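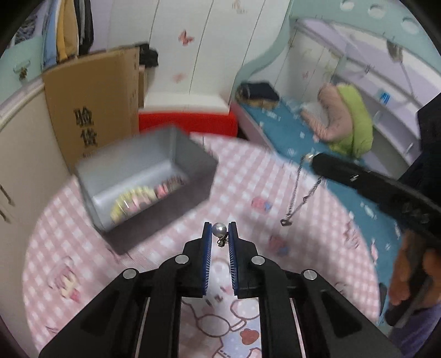
Meltadine Hand-Held Gripper Kit: Frequently Asked Questions

Last reviewed August 20, 2018

General

What is the Meltadine kit?

The Meltadine kit is a pair of hand-held grippers supplied by Arell for recording manual tasks in homes, workshops and laboratories. The operator holds one gripper in each hand and performs ordinary work with it: sorting, picking up, setting down, packing away. The recordings are used to teach robot arms fitted with the same fingers and pads.

Who is the kit intended for?

Most of our customers are university departments and small automation companies. The kit is also used by contract recording services, which send operators into private homes. No previous experience with robots is required of the operator. The person who prepares the recordings for training should be comfortable with ordinary data-handling software.

What is included in the standard kit?

Two grippers, two cameras with mounts, two wrist straps, four sets of finger pads, a charging base, a calibration card and a carrying case. A robot arm is not included. Customers who wish to run trained tasks on an arm should request the separate list of supported models before ordering.

May I purchase a single gripper?

Yes. A single gripper with camera, strap and two sets of pads may be ordered for $599. A second gripper can be added later and paired with the first by means of the calibration card.

What does the full kit cost?

The standard two-hand kit is $3,492, including the first year of software updates. Shipping and import charges are calculated at checkout. Educational customers should contact the sales office for a written quotation before placing an order, as discounts cannot be applied after an invoice has been issued.

Handling and tasks

What is the smallest object the gripper can hold?

This depends more on shape than on size. The ridged pads hold small round objects well, including beads and pearl earrings, provided that the object is taken across its widest point. Flat items lying against a hard floor, such as coins and washers, are more difficult. A rug or felt mat under the work allows the fingertips to settle slightly beneath the edge of the object.

Will the pads mark jewelry or other delicate items?

The pads are made of a soft molded material and do not scratch polished metal or glass in normal use. Pads that have picked up grit should be washed in warm water with a little dish soap and left to dry completely. Operators should close the fingers gently on pearls, painted surfaces and thin plastic. Arell does not accept liability for damage to items handled during recording, and we advise against the use of valuable pieces.

Can both hands be recorded at the same time?

Yes. Both grippers record to a shared clock. For tasks that need only one hand, the second gripper should still be switched on and held in view where possible – recordings with one missing stream must otherwise be sorted separately.

Does the room need to be cleared before recording?

No. Training material gathered in furnished rooms, with bedding, storage boxes and clothing in their usual places, is generally of more use than material from a bare table. Please remove letters, identity documents and photographs of people, and obtain written permission from everyone who lives in the home.

How heavy is each gripper?

Each unit weighs 197 grams without the camera. Operators who record for long periods should rest at regular intervals and change hands where the task allows it.

Care and maintenance

How often should the finger pads be replaced?

Replace the pads when the ridges are visibly worn or when objects begin to slip at a closing force that previously held them. Always replace both pads on a gripper together, and repeat the calibration afterward.

May I open the gripper body?

The outer plates may be removed for cleaning. Do not loosen the inner guide rail, which is set at the factory. Opening the rail housing ends the warranty.

Warranty and support

How long is the warranty?

The warranty runs for 18 months from the date of delivery. Pads and straps are treated as consumable parts and are covered only against faults present on arrival.

How do I return a kit?

Write to the service desk in Grandemley with the serial number and a short statement of the fault. Eimear Hennessy's team will issue a return number, normally by the next business day. Kits received without a return number are held until the sender can be identified.

Is operator training available?

A one-day course is offered at our Grandemley office under the direction of Steinar Hafþórsson. The next course will be held in October. Places are limited, and kit owners are given priority until registration closes. On-site courses can be arranged on request.

Where can I obtain the printed manual?

One copy is packed in the lid of each carrying case. Further copies may be ordered from the service desk. Please state whether your kit has the older gray charging base, as the instructions for pairing differ.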